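Drawing From Observation: Notes for Unit 4
Instructor: Clementina Baptista

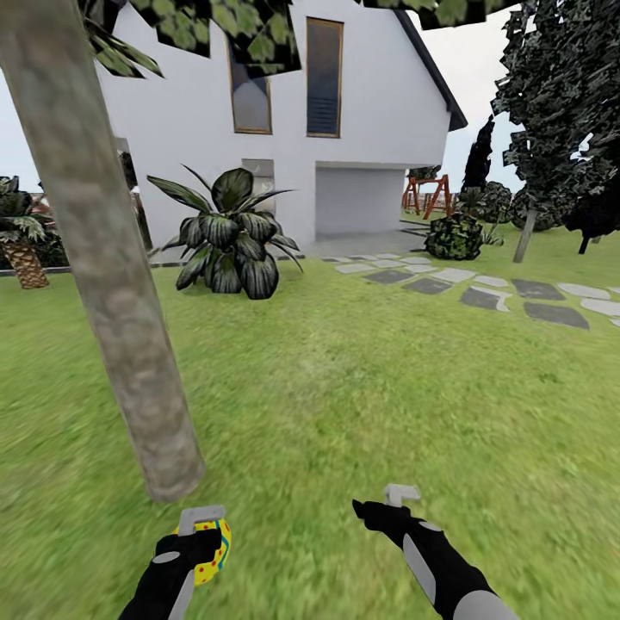

These notes cover the second half of the printmaking and drawing course. Read them before the studio session and bring your sketchbook with the leaf studies from Unit 3.

Line before tone

Most students start shading too early. Put in the main contours first with a hard pencil, an H or 2H, and keep the pressure light. Check the proportions against the specimen by holding your pencil at arm's length and comparing widths to heights. Once those relationships are right, move to an HB for the secondary lines: veins, joints, the edge of a petal where it turns under.

Tone comes last. Pick one light direction and stay with it. By convention, scientific plates are lit from the upper left, and we will follow that for all graded work.

Stipple and hatching

Stipple builds tone from dots of ink. It is slow. A seed pod the size of a thumb can take a full afternoon, and the dots need to stay round and evenly spaced or the surface looks dirty. Hatching is faster and suits bark, feathers and hair, where the lines can follow the growth of the form. Do not mix the two on one object until you have done a clean sheet of each.

Fill a sheet with tone scales in both methods, going from white to black in even steps. Keep the sheet. You will use it again for the etching project.

Paper and scanning

Use smooth bristol for ink and a paper with some tooth for pencil. The department store carries 130 lb. sheets. Scan finished line work at 600 dpi, grayscale, and save it as a TIFF - JPEG files leave smudges around fine dots. Scan before you erase the construction lines, then again after.

Working artists

We will look at two bodies of work in class. The Medel portfolio is mostly beetles in pen and ink, drawn at several times life size. The Furnival sketchbooks are looser, with color notes written next to each study. Compare how each one handles the edge of a shiny surface. Both are listed in the slide library under Index, drawer 4.

Assignment

Draw one natural object from life, in ink, on bristol. Spend at least 45 minutes looking at it and making rough sketches before you begin the final sheet. Include a scale bar and the name of the object in pencil at the lower right. Hand in the roughs with the finished drawing.

Reading: Pallisska handbook, the chapters on contour and on reflected light.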